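Two winters of window gardening

I've officially become the sort of person who gets out of bed early to look at lettuce.
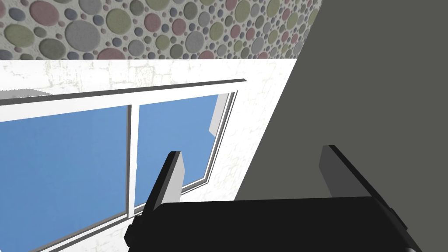 A window in a white textured wall.

It started in February, when Lærke Vestergaard gave me a packet of mizuna seed and told me to stop waiting for spring. I sowed 26 seeds in old yoghurt tubs, put them on the kitchen sill and forgot them until Thursday. Green everywhere! I was ridiculously pleased (I rang my mum).

Now I'm on my second winter and I've got opinions. Mizuna and rocket will forgive you nearly anything. Coriander sulks if you move it, so sow it in the pot it's going to live in. Basil can wait for warmer weather, whatever the packet says. And turn your tubs every morning while the kettle's on, or the whole lot leans at the glass like it's trying to leave.

Aoi Hattori has promised me some shiso seed next, and I've already washed out two more tubs. If you've grown it indoors, please tell me how big it gets, my sill is nearly full!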